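From: Fung-ping Fang
To: lostix-dev
Date: Nov 6, 2018
Subject: Re: [lostix-dev] Collar approach pose drifts when the side camera is the only source

Khoa Thái wrote:

> I reran the collar approach on the Skuncombe cell with the tracker
> reading only the fixed camera. The pose for the axle nearest the
> gripper jumps between two values, and the planner replans every time
> it does. With the timeout at 200 ms it never gets as far as the
> close command. Is this the tracker or my config? I am on the October
> branch, nothing local except the camera names.

Your config is fine. I get the same thing here on the gear plate.

The tracker fits a circle to the strongest round edge it finds and takes the center of that as the axle. From the side it has two bearings to choose from, they are nearly in line, and one gear overlaps the other. A small change in the light and it picks the other one. The wrist view does not have this problem, at least at close range, because the two centers are well apart.

Fixed camera and wrist camera, same setup:
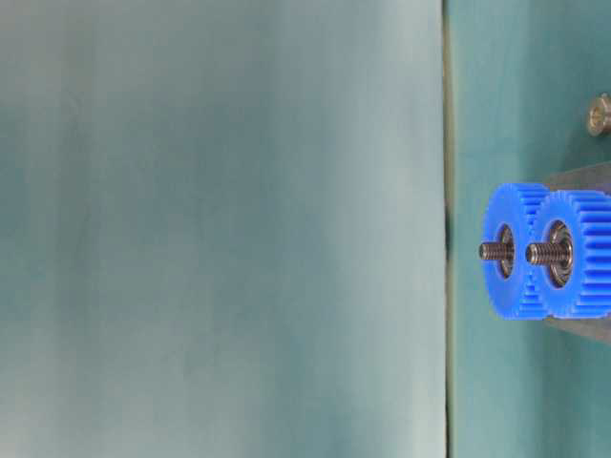
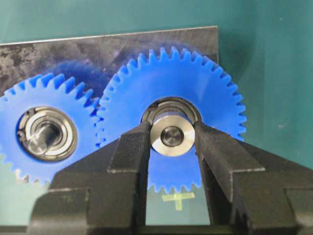
Gear plate as the two cameras see it. The collar between the fingertips is in the second one only.

In the side view the gears are also right up against the edge of the picture, so the fit on the right-hand gear is done on part of a rim. I would not trust that number for anything finer than "the plate is over there".

What I suggest for now:

Set pose_source to wrist once the gripper is within 30 mm of the target. Before that, use the side camera for the coarse move only.

Turn off replan_on_update during the final approach. The planner should finish the move it has and check the pose once at the end.

Raise min_arc. It is at 13 degrees in the default file, and that lets a piece of a gear tooth pass as a circle.

With those three changes the replanning stopped for me. I have not tried it with the plate turned the other way, and I expect the fingers to hide more of the bearing in the wrist view when the collar is held. You can already see only the top of it. The tracker holds the last good pose when that happens, but it does not say so in the log. I opened ticket 31 for the missing log line.

One question back: does Tam still need the old circle fit for the Godalby cell? If not I would rather take it out than keep two versions - the new one has its own parameters and people mix them up.

Fung-ping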